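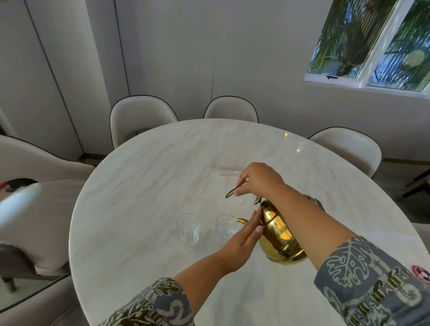

Part 5: Setting up your Jokico water filter jug for tea

OK, so you've unpacked everything and read my bit on where to put the jug (not next to the stove, please!). Now we get to the part I care about most, because I bought mine for tea and I'm guessing a lot of you did too. Our tap water here in Girnbridge is so hard that my old kettle had a crust on it like a sea shell.

1. Wash the jug, the lid and the funnel in warm water with a little dish soap. Keep the cartridge out of it for now, it doesn't like soap at all.

2. Take the cartridge out of its bag and soak it in a bowl of cold water for 28 minutes. I know, weird number, but that's what the leaflet says and I just set the oven timer.

3. Give it a good shake under the water until the bubbles stop, then push it down into the funnel. You want a firm click. If it wobbles, pull it out, turn it a little and try again.

4. Fill the jug and pour that water away. Do it again! The first two jugs can have black specks in them (carbon dust), and mine went on the tomato plants.

5. Press and hold the button on the lid until the counter shows 576. That's how many cups you get before the next cartridge, and it ticks down every time you open the flap, even if you only opened it to be nosy.

Note: My lid came set to 1169, the number for the big Grudorer dispenser that uses the same lid. If yours does that, hold the button down again and it flips over to the jug setting.

Caution: Cold water only in the jug. Filter first, then boil it in the kettle. I once topped mine up with leftover hot water and the funnel has never sat straight again.

Caution: Metal teapots get hot all over, so keep a folded towel handy when you pour.

For a first test I'd make a plain black tea, no milk. I use the Wongsuwan loose leaf, and with hard water it always had that oily film on top. Leave the cup alone for a few minutes and look at the surface. If the film is still there, go back to step 3 and check the cartridge is pushed all the way in.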